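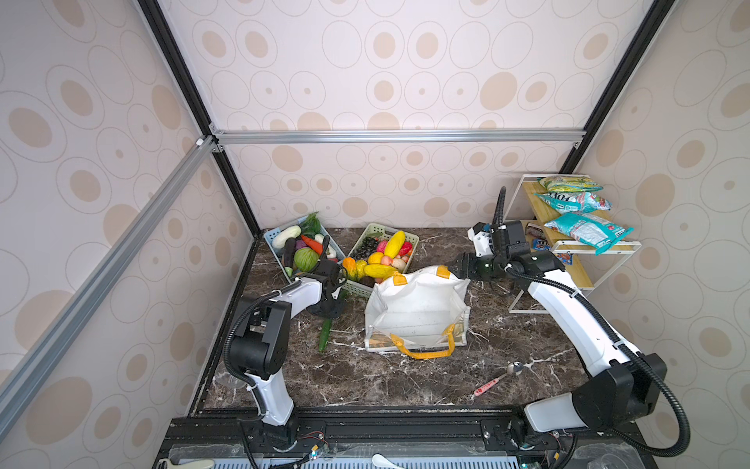
Villavell

29 Jul 2022

Right, quick one as I've got to be out the door soon. Veg in the blue basket, fruit in the green and white one, white bag with the orange handles waiting in the middle. Same muddle every Friday.

The plan is to get lunch for 8 out of all that and carry it over to Furkitz. Cabbage first, bottom of the bag, it can take the weight. Then the aubergines (one white, one purple, the white ones cook just the same, bit creamier maybe). Carrot and radish down the sides. Greens last or they go to mush, learned that in June when I sat a melon on the spinach. Never again.

Cucumber still on the counter, didn't go in either basket. Will probaby eat it on the way.

Fruit is harder. Grapes must go on top, peach too. The mango and papaya I'd like to leave at home, selfish I know, but papaya bruises if you so much as look at it and the bus over Barajas hill is all bumps. Orange can go anywhere.

Rough idea for the aubergines: cubes, salt, hot oven, 900 g tin of tomatoes over the lot, four cloves of garlic, back in for around 80 minutes on low. Cabbage shredded raw with the carrot and lots of lemon. Must buy lemons!! And bread, the Hevau bakery shuts early on Fridays.

Squash can wait til Sunday, soup I think. Will post the recipe if its any good.

Bus in ten. Shoes. Keys.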